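About Virby

Virby is a language school for adults above a hardware store in Rosutstead. We teach Spanish, Portuguese, Swahili and, on request, English to people who already speak it but have to write reports. Classes run in the evenings and at lunchtime. There is a sign at street level, although most first-timers still walk through the paint section.

How we started

Sharon Mutiso was working in customer support at Dellatix, a company that sold scheduling software to dentists in several countries. She spoke three languages and was regularly sent into calls to rescue colleagues who had studied Spanish for years and could say, with real confidence, that the library was next to the bank. The dentists rarely asked about the library.

She began giving short lessons in an empty meeting room after work. They were meant to last one July. By the end of the summer people from other companies in the building were turning up, and Dellatix asked, quite politely, for its meeting room back. Sharon took the hint, the whiteboard (with permission) and 2 of her former colleagues, who still teach here.

How we teach

You will speak in the first ten minutes of the first class. You will probably speak badly. We think that's a fair use of ten minutes, and everyone else in the room will be busy doing the same.

We keep groups small and we don't use a textbook for the first term. Teachers write their own material around things students have to do in their lives: argue with a landlord, comfort a mother-in-law, return a pair of shoes without the receipt. The shoe lesson has been rewritten more often than any other and remains the most popular. Grammar comes in when you need it, usually just after you've noticed that you need it.

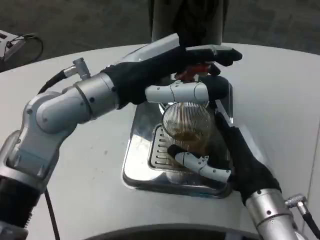

Homework exists. It's short, and it usually involves talking to someone. Beginners in Spanish are sent down the street to Mercado, the grocery store on the corner, where the staff have agreed to answer only in Spanish and to speak at their normal speed. One student came back with a whole fish she hadn't meant to buy. She passed the unit.

We do not promise fluency in 50 days, or in any other number of days. If you come every week and do the homework, you'll be able to hold a decent conversation in a year or so. If you come every other week and mean to do the homework, it takes longer, and we'll be glad to see you anyway – you pay by the term.

Who comes here

Last year we had 152 students. Some have married into a language. Some are moving abroad, or were moving abroad and have changed their minds but liked the class. A fair number work in hospitals and schools and are tired of pointing at things. We also have one very loyal group of retirees in intermediate Portuguese who have been intermediate for a long time and decline all offers of promotion.

Our library holds up to 600 books, depending on how many have been returned. Crime novels go out fastest. The poetry is always available.

The teachers

All our teachers grew up speaking the language they teach or have lived in it long enough to have been rude in it by accident. Sharon still takes the beginners' Swahili class herself and reads every feedback form, including the anonymous ones, where she generally knows the handwriting.

Visiting us

You can sit in on any class once for free. Write to the office first so we can tell you which room, and come up by the side stairs. The front door belongs to the hardware store, and they would like you to know that they don't teach Portuguese.

Page last updated 24 Nov 2018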